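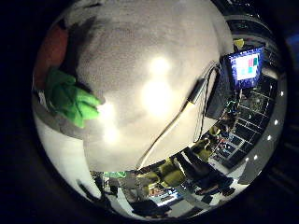
*slide 1 - bright green fabric, left side*

Dolthorpe Juniors netball, preseason parents night

- welcome, thank Natalina D'Amico for the hall. keep it short
- rego: 108 players so far, up on last year. under-11s full, waitlist open
- fees - $60 deposit by end of January, rest before round one. payment plans, see Fares
- trials: two sessions, girls need to go to BOTH. selectors not coaches pick teams
- umpires!! short again. club pays for the coarse
- car park - dont block the gate on Curar St
- quesitons, then Rozália on uniforms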